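Cleaning Case Disposition Data Before You Compare Rates

Most errors in a charging or disparity report come from the way rows were counted. This page covers the steps we use to turn a raw case management export into a table that supports a rate comparison. The example is the Fenville court export, which arrives as one CSV file with 1,321 rows. Any statistics package will do. Column names are in the Jimer export format.

Step 1. Find out what a row is

In the Fenville file, a row is a charge. A person booked on three charges has three rows with the same case_id. If you compute a dismissal rate on rows, a case with many charges counts many times.

Run a count of distinct case_id values and write it at the top of your log. For this file the result is 457. Every later table at the case level has to add up to that number, less any cases you drop and record.

Step 2. Fix the identifiers

Read case_id as text. If it is read as a number, leading zeros are lost and separate cases can merge. Trim spaces at both ends and convert all letters to upper case. Then repeat the count from Step 1. If it changed, list the values that changed and check them by hand.

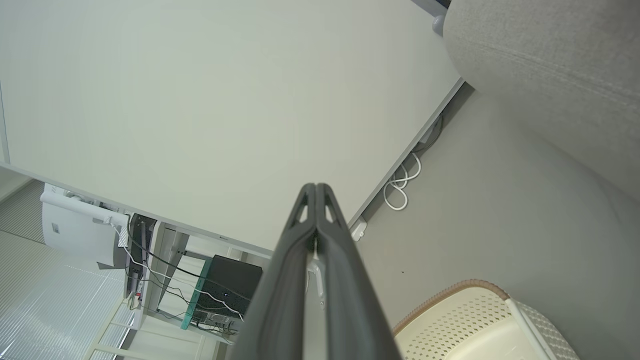
Step 3. Choose the charge that stands for the case

You need one rule, set before you look at outcomes. Ours is the most serious charge at filing, ranked by the statute class in filed_class. Ties go to the lowest charge number. Do not use the most serious charge at conviction. That charge is a result of the decisions you are trying to measure, and using it hides reductions made during plea talks.

Keep the full charge table as a separate file. You will need it for the charge reduction measure.

Step 4. Code the missing values

The race field in the Jimer format has three kinds of blank: an empty cell, "U", and "REF". Keep them apart in the cleaned file as missing, unknown and refused. In Fenville, 33 cases fall into one of the three. Report that figure next to the main table, and run the comparison twice, with and without those cases where the method allows it.

Do not fill in race from surname unless the report is about that method.

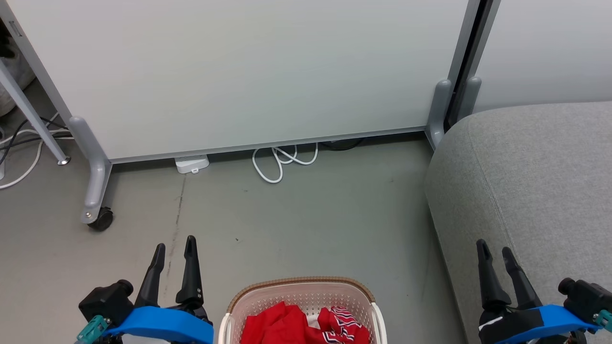 Najjar Court Data Team, Methods and Documentation

Step 5. Set the outcome window

Open cases have no disposition. Dropping them favors cases that close fast, and dismissals often close fast. Pick a filing cutoff that gives every case the same follow-up time, and code anything still pending at the end of the window as "open". It stays in the denominator.

Step 6. Build the rate table

For each group, output the number of cases, the number with the outcome, the rate, and a 95 percent interval. Use the Wilson interval for small groups. Suppress any rate with a denominator under 10 and mark the cell with a dash.

Step 7. Check against a second source

Compare yearly totals with the Feststead summary tables. These count by disposition year, so regroup your cases by disp_date first. A gap of 2 percent or less is acceptable. For anything larger, go back to Step 2 and look for merged or split case numbers.

Save the script, the log and the cleaned file in the same folder. The raw export is kept read-only.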